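# Sound first, pictures later

I've been making little videos for the Arkley walking trail since August, and I want to talk about sound, because it has completely changed how I work and I'm a bit giddy about it.

Some background if you're new. The trail group wanted short films for their site, one for each stop, two minutes or less. I said yes before asking how many stops there were. (Lots.) I'd only ever cut together family holidays and one very long wedding, so I did what I'd always done: went out with the camera, filmed everything that looked nice, came home with 765 clips and tried to find a story in them.

The first film took me 39 hours. For two minutes! It had creek, bark, more creek, a kookaburra with his back turned, and me reading facts over the top in the voice I use for leaving messages at the dentist. My sister watched it and asked when the next bus was.

Then I had a cuppa with Ilona Bognár, who made radio features for years before she moved out to Pranbridge, and she asked if she could hear the film without seeing it. So I turned the laptop around and she listened with her eyes shut. Afterwards she said, "I don't know where I am." That was the whole critique, and I thought about it all the way home.

So for the second stop, the old footbridge at Rirkutwood, I left the camera in the car. I took the recorder and a pair of headphones and walked up and down like a lost person. You hear so much! The planks have different notes depending on where you step. There's a loose bit of wire on the far side that ticks when the wind gets up. Under the bridge the water sounds almost like a kitchen, all clinks and glugs, and ten metres along it goes quiet and you can hear the frogs again.

I recorded the people as well. A bloke walking his dog, Major, told me he'd crossed that bridge every morning for most of his life and then told me about the flood, the ute, and his uncle's hat. I've got the dog's name tag jingling all the way through it and I wouldn't remove it for anything.

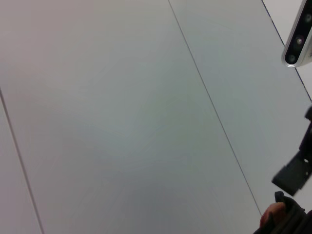

Back home I built the entire film as audio before I touched a single shot. I put the planks down first, then Major's owner, then the water under him, then a gap. I'd never left a gap before. In my old way of working a gap meant I'd run out of pretty pictures, so I'd chuck in another tree. With sound you can let four seconds go by and people lean in.

When it played nicely from start to finish with a black screen, I wrote out a list of the shots it was asking for. It came to 79, which was still far too many, and I crossed out more than half over dinner. Then I went back with the camera and filmed only those. I was finished by 10 am and had a sausage roll in the sun.

A few things I've picked up, in no order:

- Record a full minute of nothing at every spot. You will need it. I now stand there with my eyes on my watch, trying not to sniff.
- Wear the headphones the whole time, even when you feel like a goose. I lost a lovely story about eels to my own jacket sleeve.
- Ask people what something sounded like. I asked one woman about the old mill and got the whistle, the trucks, her mum yelling over the trucks. Ask what it looked like and you get "oh, big".
- Name your files the same day. I have one called "good one" and one called "GOOD one" and neither of them is.
- Keep the music till last. I'd planned guitar under the bridge film and by the time it was cut there was no room for it.

The gear is nothing special, by the way. The recorder's second-hand, the fluffy wind cover is from a craft shop and is held on with a hair elastic. It works fine up to a stiff breeze - after that you pack up and go home.

The bridge film went up a fortnight ago and it's had 168 views, which is roughly the population of Rirkutwood if you count the cows. Someone wrote in to say she'd played it to her dad, who can't get down there any more, and he'd picked the exact spot from the sound of the planks. I had to go and stand in the garden for a bit.

Next is the lookout, which I've been dreading, as everyone says it's all about the view. I went up last night without the camera, just to listen. There's a gate up there with a squeak that goes up at the end like a question - I think that's my opening.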